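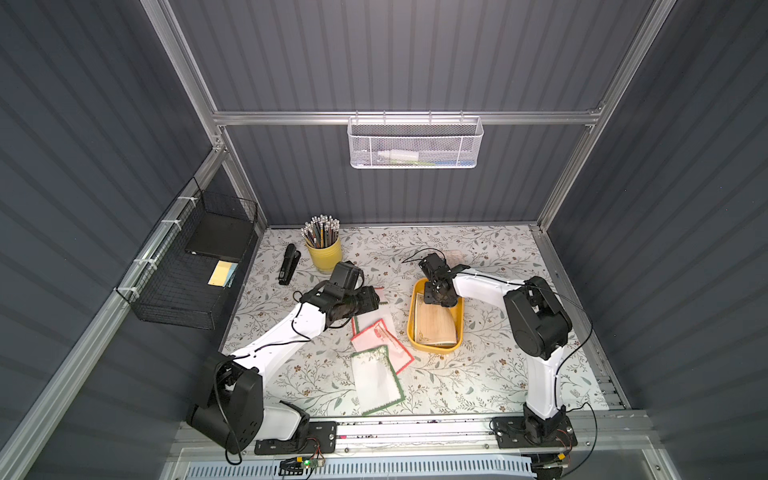
Equipment budget: what we are asking for and when

The second two-arm cell is on the list for the coming budget year, and several people have asked what it would cost us beyond the arms themselves. The request goes in on July 21, 2026. What follows is the version that will be submitted unless somebody finds a mistake in it first.

The current cell at Allness has been on stationery work since the spring: notepaper, cards and trays, with both arms working at one table. Paper is slow to get right. A sheet slides, two sheets come up together, or the corner of a card bends under the fingers. We have learned more from this job than from the harder plastic parts we started with, and most of the changes in the request come from it.

Arms and grippers

We are asking for one more pair of arms of the same type. Oriana Ulloa looked at a larger model with a longer reach and decided against it. The larger model would need a deeper table, and the room at Flodutthorpe does not have the floor space. Staying with the same arms also means we can share spare joints and cables between the two cells.

Gripper fingers are a separate line this year. Last year they were folded into general supplies, and we ran over. Fingertips wear, and the paper work calls for a thinner tip than the one that ships with the gripper. The request is for 60 spare tips, split between the standard and the thin pattern. Soledad Godoy keeps the log of replacements, so please write it down when you change one. Several pairs went missing from the record in the spring, and that made the estimate harder than it should have been.

Enclosure and frame

The new enclosure will use aluminum rail and corrugated panels like the first. Garrido has quoted on cut rail, with delivery 26 working days from the order. Panels can be bought locally and trimmed here.

Constanza Gaete asked for two changes to the frame. She wants a second crossbar, so that baskets and holders can hang at more than one height, and a cable channel under the front rail. At present the cables from the control modules go over the front rail and hang down, and anyone cleaning along there has to work between them. The channel is cheap. The extra crossbar adds a little to the rail order and nothing to the labor.

Baskets, cups and trays

This line is small but it was left out completely last time, and people ended up buying things on their own cards. Mesh baskets, pencil cups, shallow trays, hooks and cable ties now have their own amount. Buy from it and turn in the receipt to Bronwyn Hoani within the month.

Please buy trays in more than one color. The yellow one stands out well against the pale floral table covering, but we need to know how the arms do when the tray is closer to the color of the table. The same goes for paper. Cream notepaper and white cards are well covered, and we could use darker stock and some heavier card.

Consumables

Paper gets used up faster than anyone guessed. Sheets that have been picked up many times curl at the edges and no longer behave like new ones. We are planning on 99 packs of mixed stationery for the year across both cells. Nasine will hold that price through August if we commit to the full amount, and we can take delivery in parts so that the boxes do not fill the hallway.

Used sheets go in the recycling bin by the door. Clean ones can go to the front office for scrap.

Staff time

Setting up the first cell took longer than planned, mostly in wiring and in getting both arms square to the table. The request allows 20 days of technician time for the second. Josefina Barrientos will lead the build and would like one other person on it full time for the first week. If you are interested, talk to her before the request goes in, as your hours have to be charged to the right account.

What is not in the request

A new table saw, replacement chairs and the air conditioning for the back room have all been moved to the facilities budget. Questions about those should go to Bronwyn. Corrections to anything else in this item should go to Oriana, with the line name in the subject of your email.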